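Re: [blackwood-readers] Books on grief for the March group
From: Trevor Fortin
Date: November 26, 2024

Dear all,

Thank you, Isside, for getting us started, and forgive me for taking so long to answer. I wanted to finish the book first, and I read slowly at this time of year.

> Does anyone have a suggestion for March? We said we would like
> something on prayer after a loss, but several people found the last
> one heavy going. Under 200 pages would be a kindness. Could it also
> be something we can read a little at a time?
> Isside

I would like to put forward The Lamp in the Back Room, which my sister passed on to me in the summer. It is a set of short pieces, 61 of them, written by a hospital chaplain in the two years after her husband died. Most run to a page or two, and each ends with a line from the Psalms. I had meant to read one every morning and of course I read nine at a sitting, then had to go back and do it properly — they are much better on their own, with a cup of tea and no hurry.

What I liked most is how ordinary she lets it all be. There is a piece about cancelling his library card, and another about sitting in the wrong pew for a month for want of the courage to sit in theirs. She doesn't tell you that it gets easier. She does say that she went on saying evening prayer when she didn't believe a word of it, and that she is glad now that she did. I read that page out to my wife and we both went a bit quiet.

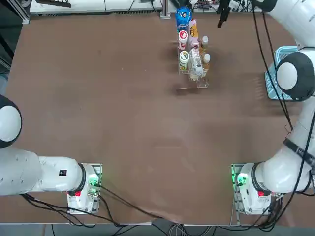 I do have one grumble. The middle part, from page 50 to page 93, leans rather hard on her retreat notes, and if you have never been on a silent retreat you may feel you have wandered in on somebody else's conversation. I would happily skip most of it for the group and go straight on to the letters to her grandson, which are lovely and really quite funny in places.

The print is a decent size too, which I know matters to more of us than just me! Second-hand copies seem easy enough to find, and mine can go to whoever wants to look at it first.

If we do choose it, I'm happy to lead the first evening, though I'd be just as pleased to hear other ideas.

With love to you all,
Trevor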